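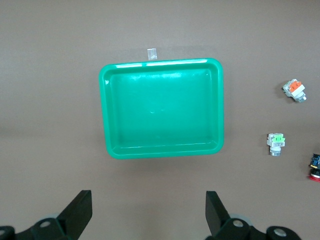

Nuvetti is hiring two part-time bench assemblers for the workshop in Ovville. We make and repair control boxes for small elevators, grain lifts and loading docks, nearly all of it for customers within a day's drive. The work is done sitting or standing at a bench, by hand, from a printed job sheet. Most parts are small: terminals, lamp holders, pushbuttons like the three lying beside the green tray, screws, labels, short lengths of wire. If you don't like handling small things for hours at a time, you won't like this job, and it's better to know that now.

You don't need a degree or a certificate. You do need to read a simple wiring diagram, or be willing to learn in your first two weeks. We will teach you our crimping and labeling methods even if you've done this work elsewhere, so please don't be offended.

## What you would be doing

- Picking parts for a job and checking them against the sheet
- Fitting buttons, lamps and switches into drilled covers
- Cutting, stripping and crimping wire
- Testing finished boxes with a meter and signing the sheet
- Taking apart returned boxes and sorting what can be used again
- Packing orders, and sweeping your own area at the end of the shift

Returned boxes come in dirty. Some have been in barns for years. Gloves and masks are supplied.

## Hours and pay

Shifts start at 9 in the morning. Both jobs are part-time and permanent, and the exact days can be agreed with Barbara Borkowska, who runs the workshop. We can be flexible about school pickup but we can't change days from one week to the next. There is very little overtime. The workshop closes for part of July and everyone takes vacation then, so if you need to be away at some other time of year, tell us before you accept.

Pay is by the hour and goes up after the trial period. We'll give you the rate over the phone when you call. Safety shoes are paid for up to $100 with a receipt.

## The bench test

Everyone we invite in does a short bench test. It is unpaid and takes less than an hour. You'll get a job sheet, a drilled cover and a set of parts, and you'll be asked to build what's on the sheet and tell us if anything is missing or wrong. You may ask questions during the test. We keep the setup plain, with shallow containers that have a raised rim, much like the yellow one in the second photo, and you can move them wherever suits your hands. Speed doesn't matter much. We look at whether the screws are tight, whether the labels are straight, and whether you read the sheet to the end.

Bring reading glasses if you use them. Left-handed tools are available, just say so when you book.
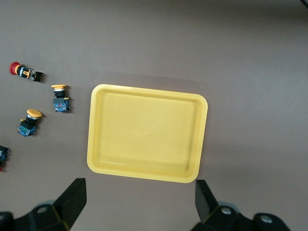
The workshop shares a building with Feng, the upholstery supplier, and our door is the one on the loading side. Parking is free. The Ganov bus stops at the corner, but the last one back leaves early in the evening. Inside there's a kitchen with a microwave and a fridge. Please eat there and keep food off the benches. A tray standing empty, as the yellow one is here, is for parts and shouldn't end up holding your sandwich.

## How to apply

Write a few lines about yourself and what work you've done with your hands, paid or not. Sewing, model building, bike repair and kitchen work all count. A résumé is fine but not required. Leave your letter at the front desk or mail it to Nuvetti, Ovville, marked for Ingeborg Hollenstein. Include a phone number and the best time to call.

Letters should reach us by 18/08/2021. We will call everyone who applies, including the people we can't invite.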